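The Hat Comes Back, Sort Of

By Brayden Caron
25th April

Nirnau gets wind. A lot of it. Comes up off the lake after lunch and takes whatever is on your head. So you would think this was always a hat town, and it was, until it wasn't.

The old hat works on Cuadros Street employed 500 people at its peak. Felt mostly, straw in summer. By the time my father was buying hats there it was down to 73, and then the doors closed one August and the building sat. Pigeons. A carpet wholesaler for a while. Then more pigeons.

Līga Kalniņš moved in four years ago with two sewing machines and a lease she describes as "insulting, in my favor." Her shop is called Akemine. She makes caps. Only caps.

"People ask for a fedora maybe once a week," she says. "I send them to the costume place."

Her argument is simple enough. A hat used to mean something about your job, your church, your money. Then cars got low roofs and offices got air conditioning and men stopped bothering. The cap hung on becuase it asks so little of you. Fold it, sit on it, leave it on the dashboard all summer. 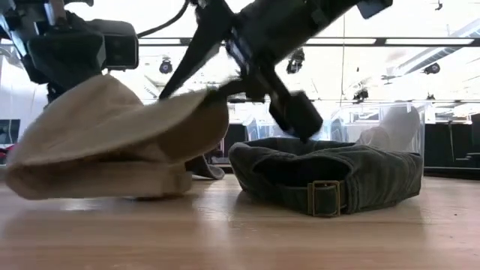 She is fussy about brims, though. Too flat and it looks like a shelf. Too curved and you can't see the traffic light. She bends hers over a length of drainpipe, same pipe since the beginning, and won't let me measure it.

Last year Akemine sold 2,202 caps. Not a fortune. Enough for rent, thread and one part-time helper on Cuadros Street, which has not had much hiring lately. Most went to people within an hour's drive. The Zemelura rowing club took 200 for its regatta and then wanted them in a different blue -- long story, she tells it better.

What do people want? Dull colors, she says. Nothing on the front. Ten years ago everyone had a logo on their forehead and now they'd rather not discuss it. Older customers want the band deeper. Teenagers want it to look like it belonged to an older customer.

Washing is the big fight. Half her mail is about washing. Cold water, by hand, dry it over a bowl. Do not put it in the dishwasher, whatever your your uncle says. She has seen the results.

I bought one on the way out. Gray, deep band. Walked down to the lake to try it and the wind had it off before the second bench.

Akemine, Cuadros Street, Nirnau. Open mornings, ring the lower bell.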